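The Hall at Plinport

Cletus Sorensen took the job at Plinport in April, after the cannery let him go. The ad said bench hand, days, bring your own boots. He drove 37 miles each way and parked by the fence where the trees were.

The hall had been put up for boats. Gowda bought it when the boat people went under, painted the inside white, and ran lights down the ceiling. It was still one big room. A man at one end could sneeze and get blessed from the other.

His first week they had him on screws. He sat at a bench with a tray and a chart and learned which ones went where. The woman who taught him was named Wekby, and he thought for two days that this was her first name. She didn't correct him. She had been there since the boats.

"You lean too far in," she told him. "You'll wreck your back."

"I can't see it otherwise."

"Feel for it."

He tried that. He dropped a screw down inside a housing and spent his whole lunch getting it out with a magnet on a string. Wekby ate her sandwich and watched him do it. When he had it, she held out the tray and he put it back in its slot.

By the second month he was on covers and cables. He liked the covers. They came in on a cart, white and curved, and they had to be set down on felt or they scratched. The cables he didn't like. They were thick and had their own idea of which way to bend, and if you forced one it would wait until you had the last clip on and then pull loose at the other end.

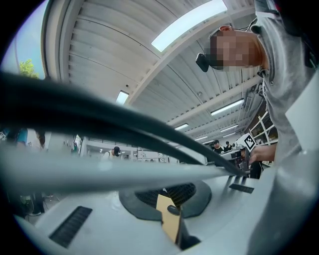

The skylight was the best thing in the place. In the morning it lit the benches on the north side, and after lunch it moved over to his. On clear days he hardly needed the lamp. When it rained he could hear it on the roof before anyone came in wet, and he would think about his car window, which didn't close.

His wife asked him at supper what he did all day.

"I put the same thing together," he said.

"All day?"

"It's a big thing."

She passed him the beans. She had kept her hours at the school office, and between them they were only 15 dollars short of where they'd been. She had written it on the back of an envelope and stuck it to the refrigerator. He looked at it every morning when he got the milk out.

In the fall an order came in from Skavemine, 368 units, and Gowda walked down the hall himself to tell them. He stood on a pallet to do it. People clapped a little. Then they went back to work, and the covers started coming in two carts at a time.

Cletus stayed late most nights. He got so he could seat a connector with his eyes shut, and one evening he did it to show Wekby. She had her coat on already.

"You're still leaning," she said.

He straightened up. His back hurt all the way down.

"Next week they're giving you a new man," she said. "He's coming off the docks. Start him on screws."

"What do I tell him?"

"Whatever you want. He won't listen." She found her keys and went out by the side door.

He finished the one he was on, wiped the cover down, and hung up the rag. Then he went over to the bench where he had started and looked for the tray. Two of the slots were mixed. He pulled the stool up under the light and sorted them out.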